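Follia Footwear Archive: progress report to the Grabowska Fund, November

Prepared by Lena Baran

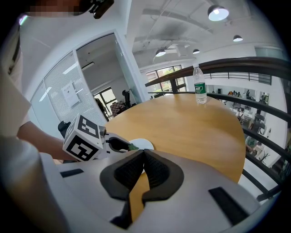 Dear Roman, and everyone at the Fund,

I promised you a shorter report than the spring one, and I'm afraid I've already failed, as there is such a lot to tell you. The catalogue of trainers and sports shoes now stands at 3842 pairs, all with an entry, a shelf mark and (at long last!) the correct size system next to them. You may remember that the early entries mixed British and continental sizes quite happily, and it took us most of the summer to put that right.

The first 1000 entries went online at the end of September. We had hoped to have 3000 up by now, but the release dates have been slower going than I told you they would be. Box labels are not always to be trusted, and a good many pairs came to us in somebody else's box altogether. We have decided to leave the date blank where we can't confirm it, and I do hope you'll agree that's the better way.

The Akell gift is the happiest news. Their old sample room in Grilosville was being cleared and they offered us 37 pairs that never reached the shops, most of them running shoes, along with two folders of colour swatches. The yellow suede pair has already been asked for by a costume designer - we said yes to a visit, no to a loan.

On the money side, shelving came in under budget and acid-free tissue well over it. I would like to move the difference across, if you're content with that, and have put the sums on the sheet attached to this report.

Between now and the spring we mean to finish the basketball shoes, get the next batch of entries online and start writing to the people who gave us things in the first year, who have been very patient with us. The small display on laces and fastenings is still planned for March, and you would all be most welcome at the opening - do let me know about numbers, and whether Roman still needs the early train home.

With warm thanks, as ever,
Lena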